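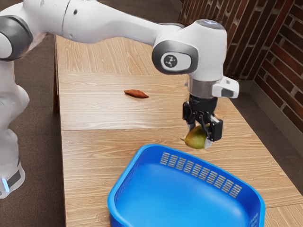
Who takes the kick if it goes to penalties? Muriithi takes the first one, and Turunen takes the last.

Reading time: 2 min

Filed under: Short Fiction, Soccer Stories

It went to penalties. Drindholm had come back from two down, and 3,422 people stood up in the rain.

Muriithi scored. Suwannarat scored. The Zernis keeper saved the third and slapped the post with both gloves.

By the time Turunen walked out it was 4-4, and Zernis had just missed their fifth.

"Same side as practice?" Delia Montecinos had asked him on the touchline.

"Same side," he said.

He put the ball down, turned it once, and took his steps back. The keeper went left. Turunen hit it right, low, and kept running until he reached the corner flag.

Related stories
The Rerkero Away Game
Extra Time in November
Adoración Goicoechea Keeps Goal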